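Kesora Table Linens: Common Questions

Can I leave things on the tablecloth all day?
Yes. A pouch, a tin or a box won't hurt the print. Lay a cloth under anything with a rough base – metal tins especially.
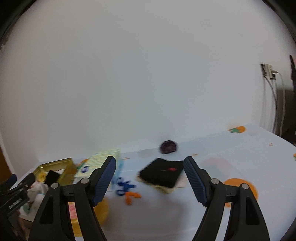 Wajid Gondal writes that he wipes his down every Wednesday and moves everything off first, as crumbs collect under the tins.

What temperature should I wash it at?
30 degrees, inside out, with similar colors.

Do you ship samples?
Yes, up to 2 per order.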